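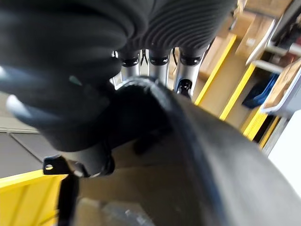

3. Set up the parts bench

I run this bench at our Plarnport shop, so these are the steps I use myself! Clear the white table first, then put one molded part on it, ridge side up. 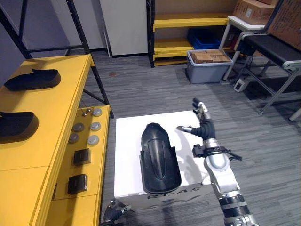
Everything else waits on the yellow shelf until you want it. Keep the tag for part 3706 with its own piece (I've mixed mine up with 1414 and lost a whole afternoon in February).

Note: the Fodus tags peel if you stick them on the glossy side, so go underneath.
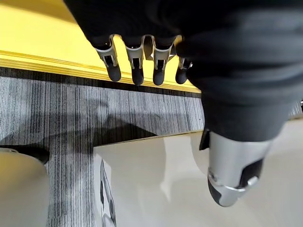
Press for 2 seconds and move on, no need to lean on it.

Caution: don't slide parts across the tabletop. They scuff, and Delacroix sends scuffed ones right back.
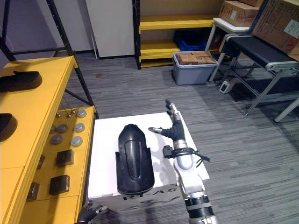 4. Check the part

Look for scratches before you tag anything. I start with the raised oval running down the middle, then do the flared sides, and after that I wipe it all with a Dalura cloth.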